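A day at the Bemus open day

I went to the Bemus open day in June, mainly to see Gana, their simulation service for robot work in server rooms. We run a small hosting site with 98 racks and no night shift, so the idea of a robot doing simple jobs at the front of a rack interests us. I wanted to know what it costs and how much of it is ready.

The building is on the edge of a trading estate, behind a tyre place. Parking is poor. I left the car by the roadside and signed in at 9.30. There was coffee, a badge and a printed plan of the rooms, which turned out to be for last year's layout.

The morning began with a talk by Edeltraud Sperling, who looks after the product side. She kept it short. Gana is sold as a yearly licence at 2430 euros per seat, and that includes the scene editor, the arm and hand models and a library of 200 ready-made objects, mostly racks, cabinets, tables and panels. Training is extra. So is any model of your own equipment, unless you build it yourself in the editor. She said most customers start by paying for one or two and then learn to do the rest.

After that we were split into groups of 5 and taken round. The first stop was Gello, a control desk for driving an arm by hand. I had a go and was slow at it. The handles are light and comfortable, but there is no force feedback on the basic version, so you have to judge everything by eye. The man next to me got on much better and said he flies model aircraft. Gello works with Gana, and the two can be bought together, though I was not given a price for the pair and am still waiting for one.

The second stop was the part I had come for. Pantelis Liapis ran it from a desk with two large screens. He works on the server room package, called Xenos, which is an add-on to Gana and not part of the basic licence. You pick a room, place your furniture and equipment, choose an arm and a hand, and write or record the task. He changed the floor and the lighting while we watched, which took him a few seconds each time. He said customers ask for this more than anything else, because their own rooms never look like the one in the brochure.

I asked how he decides where the arm should stand. He said you try it, and if the hand can't reach the front of the equipment without the elbow going somewhere silly, you move the base and try again. In his view this is where the package saves money, as moving a real base means unbolting it.
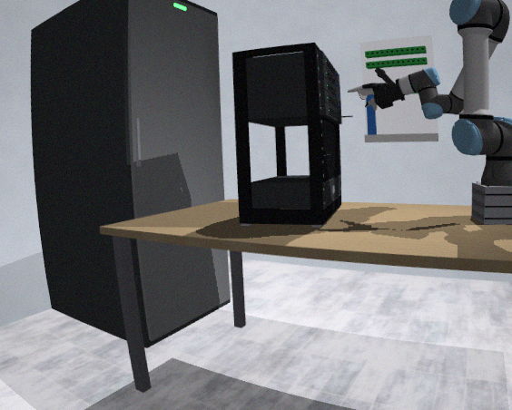 Someone in our group asked about cables, and the answer was fair. Stiff parts are handled well, soft cables less so, and he would not advise buying Xenos today if cable work is all you need. A better cable model is being worked on. He gave no date for it.

I also asked whether we could bring in our own rack drawings. We can, but they need tidying first, and small parts such as latches have to be marked by hand as things that move. He thought a day per rack type for a beginner. We have three types, so that is bearable.

Lunch was sandwiches and a decent lentil soup. In the afternoon there was a session on licences, which I left early - it was aimed at universities.

My notes for the office: the editor is easy to follow, the support people answered what they were asked, and the price of Gana alone is within our budget. Xenos would need a separate quote. There is a trial month, with the full object library but no saving of recorded tasks, and I have put our name down for it.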